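Home Papers Preprints Topics Sign in
Last updated: August
Reading time: 8 min

4. Collision checking against articulated furniture

4.1 Where the planner and the simulator disagree

The planner described in Section 3 works on its own copy of the world. It receives the joint state of the arm and the pose of every registered body from Trelari, our simulation front end, and it builds a collision model from those values before each query. The simulator keeps a second collision model for contact physics. Most of our early failures came from small differences between the two.

For the table the differences did not matter. Both models treat it as a single box, and the top face is the same height in each. The cabinet was harder. The asset we used, taken from the Sikder furniture set, has a body and a moving front part, and its visual mesh is separate from its collision mesh. A loader can read the visual mesh correctly and still drop the collision mesh without raising an error. When that happens the cabinet is drawn in every view and the contact solver knows nothing of it.

We therefore treat "the object is rendered" and "the object is solid" as two separate facts, and the tooling in this section checks each one alone.

4.2 Mesh audit at load time

Before a run starts, the audit tool walks the scene tree and writes one row for each body. The row holds the name of the body, the number of collision shapes attached to it, the collision group, the mask, and the bounding box of the collision shapes next to the bounding box of the visual mesh. If the two boxes differ by more than a set margin on any axis, the row is flagged. A body with a visual mesh and no collision shape stops the load.

The mask column turned out to be more useful than we expected. In the first version of the scene the cabinet had valid collision shapes, but its mask excluded the group that holds the arm links. The shapes were loaded and placed in the right position, and the audit at that time passed them. Adding the group and mask values made the fault easy to find. We now compute the full pair table between groups and compare it with a table written by hand and stored with the scene. Any difference between the two tables has to be accepted by name in the configuration file.

Convex decomposition needed a setting of its own. A cabinet that is hollow inside must not be wrapped in one convex hull, or the planner will reject every goal inside it. With too coarse a decomposition, the hull pieces also close off part of the opening. We fixed the decomposition at 8 pieces for the body and kept the moving part as a plain box. The same pieces are exported to the planner, so both sides read from one file.

4.3 Goal sampling

Goals for the gripper are drawn from regions attached to the furniture. Each region has a label, a parent body, and a box in the frame of that body. When the parent moves, the region moves with it. The sampler draws a position in the box, picks a hand orientation from a short list, and asks the inverse kinematics solver for a joint configuration. The configuration is then tested against the collision model.

An error in this order of work cost us a good deal of time. The sampler cached joint configurations that had passed the test, using the region label as the key. It did not include the pose of the parent body or the version of the collision model in the key. After the cabinet mask was corrected, the sampler went on returning configurations that had been accepted under the old mask. The planner took them as valid goals and did not test them again, which was a shortcut we had added to save time. The cache key now includes a hash of the collision file, and the planner tests the goal configuration itself on every query.

Path checking had a similar weak point. The planner tested points along each edge at a fixed step in joint space. For an arm with seven joints, a small step near the base can move the hand a long way, and a thin panel can fall between two tested points. We replaced the fixed step with one that depends on the largest distance any link travels along the edge. The step is halved near bodies marked as thin. This makes queries slower — mostly for goals close to the furniture — but the added cost was acceptable for offline work.

4.4 Penetration monitor

The audit catches faults at load time and the planner checks catch faults before motion. Neither covers a fault that appears while the controller is running. For this we added a monitor that runs beside the controller and uses its own distance library. At each control step it computes the signed distance between every arm link and every registered body. It does not read the contact list of the simulator, so it still reports overlap when the contact solver has been told to ignore a pair.

The monitor has 3 levels. At the first it writes the pair and the distance to the log. At the second it also saves the joint state and the commanded target. At the third it stops the run and marks it as invalid. The base link and the table are excluded by name, as the base is mounted on the tabletop and the two shapes always touch.

We ran the monitor on 800 stored motions that had been produced before the mask was corrected. The replay used the original joint states, so no new planning took place. It gave us a list of motions to remove from the training set and another list to use as regression cases. The regression cases are replayed after every change to the loader, the sampler, or the step rule. A case passes if the monitor reports the overlap and fails if it stays silent.

4.5 Views used for review

Numbers from the monitor are reviewed together with rendered views. A close view is good for judging the height of the fingers over the table, but it can make a hand that is in front of a panel look the same as one that is behind it. The wider view shows the whole arm from the base to the cabinet, and a reviewer can follow the links one after another. We keep both kinds, and we store the joint state with each so that a view can be rendered again from another angle.

We also let the reviewer draw selected bodies with partial opacity. This affects the drawing only. The collision shapes and the masks are left as they are, and the review tool prints the mask of any body whose opacity has been changed.

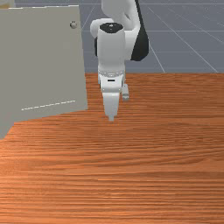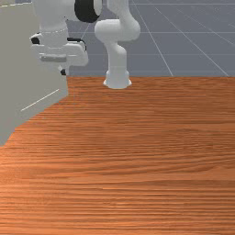
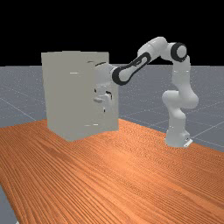 Figure 2. Simulated arm, table, and cabinet. Top: the open gripper over the wood surface, to the right of the cabinet. Middle: the gripper at upper left, with the arm base at the far edge of the table. Bottom: a wider view in which the hand shows faintly through the cabinet front.

Theda Rathjen objected to keeping a second distance library in the loop. In her comments on the draft she wrote that two libraries with different rules for touching shapes will disagree at the surface, and that the log will fill with small overlaps that mean nothing. She would compare the pair tables at load time, run the monitor only on the regression cases, and leave it out of normal runs. She also asked for the opacity setting to be stored with the joint state, so that a reviewer at Destaden who opens a saved view sees it drawn the same way as the person who saved it at Nasgate.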